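Quem chega a Karska em outubro sente primeiro o cheiro: açúcar queimado, baunilha, gergelim torrado! Durante 4 dias, a cidade recebe a feira de doces de Nadska, e as ruas do bairro velho viram uma cozinha só. Kaede Tamura, confeiteira que já passou por lá 2 vezes, prova tudo (tudo mesmo) e anota num caderninho manchado de calda. A paixão dela são os doces aerados, que derretem antes da primeira mordida. Guarde um lugar na mala, porque a viagem de volta pede provisões.

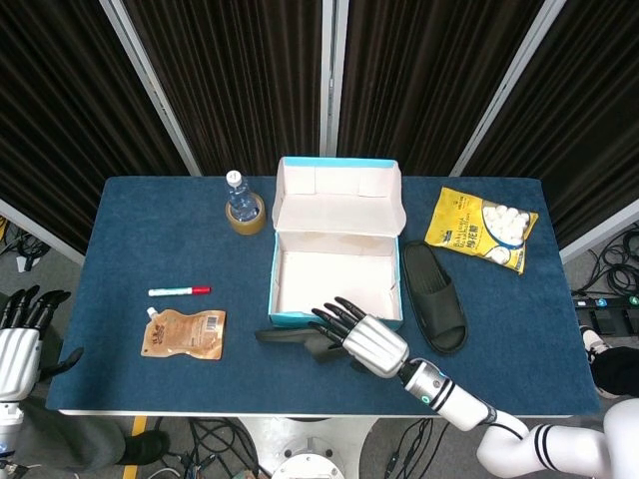

Saco amarelo de doces, com letras chinesas na embalagem.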